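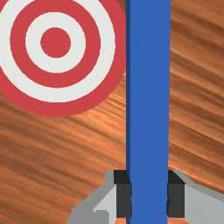 Setting goals in a small choir – notes for my talk
Peter Čierny, 11/08/2025

Start slowly. Say good evening, wait until people have found chairs. Ask who sings and who conducts.

Opening
I conduct the choir in Tivier for nine years now. When I came, we had one goal, and it was written on the first page of the folder: "to sing better." I believed in it for two full seasons. The problem was that at the end of a season I could not say if we had done it. Some people said yes, the altos said no.

Tonight I want to talk about how we choose goals, who chooses them, and what I did wrong.

(Drink water here. I speak too fast when I begin.)

Part one: a goal you can hear
"Better intonation" is hard to work on in a rehearsal of 80 minutes. We changed it to a smaller thing: in the Popescu setting of the evening hymn, the last chord must be at the same pitch as the piano when we check it. Before, we were flat almost every time. Now the singers themselves ask for the check.

Play the two recordings. First the old one, then the one from April. Do not comment between them. Let people listen.

If the sound system does not work, sing the first line myself and go on.

Part two: who chooses
In the beginning I chose everything. I came with a list and I read it aloud. The singers were polite, but in the third week they had forgotten it, and I must admit that I had forgotten half of it too.

Mitali Gazi sings second soprano with us, and she asked me a simple question in the break: "Which of these is for us, and which is for you?" I did not have a good answer that evening. Since then each section chooses one goal of its own. The basses chose to come in together after a rest. The tenors chose to learn the words by heart – I would never have dared to ask them.

Pause. Ask the room: what would your basses choose? Take two or three answers, not more.

Part three: the concert in Lurkley
Tell this part shortly, I always make it too long.

We had a goal of 147 tickets sold, which is every seat in the hall. We sold 60. I was unhappy the whole week before the concert and the choir noticed it. I corrected too much, I stopped them in the middle of phrases. The concert itself was good, maybe our best one, and I almost did not hear it.

After this we do not bring ticket numbers into the rehearsal room. They are important for the hall rent and I discuss them with the people who pay the rent.

Part four: how often to look
We look at our goals three times in a season, for ten minutes, before the warm-up. When we did it every week, it took the pleasure out of singing. When we did it only at the end, it was too late to change anything.

Show the sheet we use. It is one page, in large letters. Copies are on the table by the door, please take one.

Questions
Someone will ask about auditions. Say that we do not have them, and that I can talk about it after.
Someone may ask about children's choirs. I have no experience there, so say this openly.

Thank the hosts. Remind people that the hall closes at ten.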